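4. Setting Up the Flodex Under-Sink Leak Sensor

Read this section before you open the sensor pouch. The sensor starts looking for the base unit as soon as the battery tab is pulled, and it stops looking after 12 minutes.

4.1 Before you start

1. Plug in the base unit and wait for the green light.
2. Empty the cabinet under the sink and wipe the floor of it dry.
3. Check the supply lines and the drain trap for drips. Fix any leak first. The sensor reports water but does not stop it.

Caution: Do not place the base unit on a cooktop or next to a toaster. Keep it on a shelf or a wall bracket, out of reach of steam.

4.2 Pairing

1. Pull the battery tab straight out.
2. Hold the sensor near the base unit and press the side button until it beeps twice.
3. Enter the last four digits of the serial number. On units sold with the Kodside kit, enter 2369 instead.
4. Wait for the light on the sensor to go out. Pairing is now finished.

Note: If the display shows code 413, the base unit already has a sensor stored under that name. Go to Names in the menu, pick a new name and pair again.

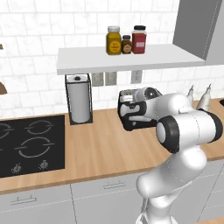
Elvira Sotelo wrote to us that her sensor paired fine on the counter but lost the signal once she closed the cabinet door, and that moving it from the back wall to the front corner fixed it. Try the same if your signal drops. Metal pipes and a garbage disposal can both weaken it.

4.3 Placing the sensor

1. Lay the sensor flat with the two contacts facing down.
2. Put it at the lowest point of the cabinet floor. If you are not sure where that is, use a small level.
3. Keep it clear of sponges and wet cloths - they will set it off.
4. Run the cord of the remote probe (Bekitz model only) behind the dishwasher and fasten it with the clips supplied.

Caution: Turn off power to the dishwasher before reaching behind it.

4.4 Testing

1. Touch a damp cloth to both contacts. The alarm should sound within a few seconds.
2. Dry the contacts and press the side button once to silence it.
3. Repeat the test every November and whenever you change the battery.

If the alarm does not sound, replace the battery and repeat step 1. For a sensor that still fails, see Section 7, Returns.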